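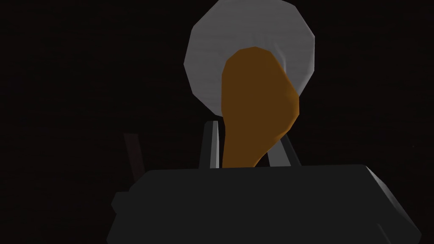
Chez Niris, la cellule de préhension existe deux fois : une fois en acier, boulonnée au sol de l'atelier, et une fois dans le simulateur où on la prépare avant chaque changement de série. Les techniciens passent désormais plus de temps dans la seconde. On y règle l'ouverture des doigts, la hauteur d'approche, la vitesse de fermeture, puis on reporte les valeurs sur la machine. Les pièces virtuelles sont volontairement grossières : un objet en forme de pilon brun orangé, tout en facettes, et un disque gris à pans coupés suffisent pour vérifier que les deux doigts se présentent bien de part et d'autre de la partie étroite. Le décor reste presque noir, les ombres sont sommaires. Personne à l'atelier ne demande mieux.

La pince est un modèle Skilberg à deux doigts parallèles, montée sur un bras d'occasion racheté à un conditionneur de la région. Son entretien tient sur une feuille plastifiée. Tous les 400 cycles d'essai, on contrôle le jeu des glissières à la cale. Les patins intérieurs sont changés dès que la surface brille. Le couple de serrage des vis de bride se vérifie à froid, avant la première mise sous tension de la journée – une habitude prise après un desserrage qui avait coûté un après-midi de réglage.

Vient ensuite le calage du modèle, l'étape la plus longue. Le simulateur doit connaître la position exacte de la caméra par rapport au corps de la pince. Une erreur de quelques millimètres ne se remarque guère en position ouverte, mais elle se paie à la fermeture : un doigt touche avant l'autre et la pièce pivote. Chez Niris, on procède en sept positions de référence, toujours dans le même ordre, en comparant la vue calculée à celle de la cellule réelle. Quand l'écart dépasse la tolérance sur une seule d'entre elles, on reprend tout depuis le début.

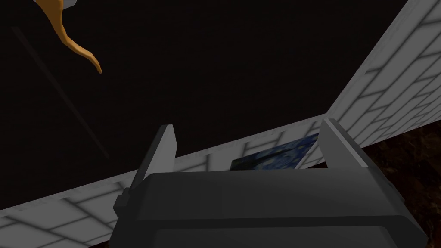

La pince en position ouverte dans le simulateur, devant les murets clairs. Entre les doigts, le haut d'un petit tableau bleu.

Les murets ont été ajoutés au printemps, à la demande du bureau d'études Altıntaş, qui fournit les scènes. Ils obligent le bras à contourner un obstacle et font ressortir les défauts de trajectoire. Les objets, eux, viennent d'une bibliothèque courante et changent d'une scène à l'autre. Le tableau pose un problème précis : mince et incliné, il se saisit mal par la tranche, et l'angle du poignet doit être repris presque à chaque essai.

La dernière campagne a compté 1193 essais simulés. Les échecs sont classés par cause, et environ 66 d'entre eux venaient d'un même défaut, une butée logicielle restée à la valeur de l'ancienne pince. La correction a pris dix minutes, la recherche deux jours. Depuis, la valeur de butée figure en tête de la fiche de réglage, à côté du numéro de série des doigts.

Reste le transfert vers l'atelier. Les paramètres sont chargés par le logiciel Cetetti, puis la cellule tourne à vitesse réduite, portes fermées, sans pièce, avec un technicien près de l'arrêt d'urgence. On passe ensuite aux pièces d'essai en mousse. La prochaine révision portera sur le câble du poignet, dont la gaine commence à marquer au niveau du deuxième collier.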